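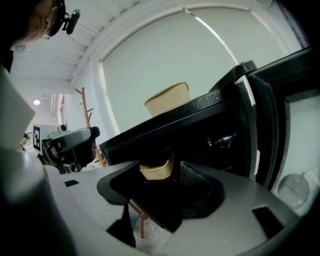
mvandenberghe
Posted in September
Question on credit transfer into the Computer Networks diploma at Zilthorpe. The handbook lists 439 as a prerequisite for the second-year lab block, but my transcript shows the older operating systems unit. I study in a room with a white ceiling and a pale roller blind over the window, and the online proctoring rules ask for "neutral surroundings", so I assume that part is fine. Does the old unit still count?

ratex_8
It counted for me. Send the syllabus with the transcript. They compare contact hours, and the cutoff is 200.

Plastis
Disagree with the above. Hours are only checked for electives. For core units they match topics, and the old unit has no scheduling lab. I was refused.

ratex_8
Which intake? Mine was the evening one – same department, different coordinator.

Plastis
Day intake. Form 3630, returned in eight days.

mvandenberghe
Evening here. I'll file 3630 with the syllabus attached and ask Van den Broek's office about the lab hours.
Marloes Vandenberghe

Plastis
Attach the lab sheets too.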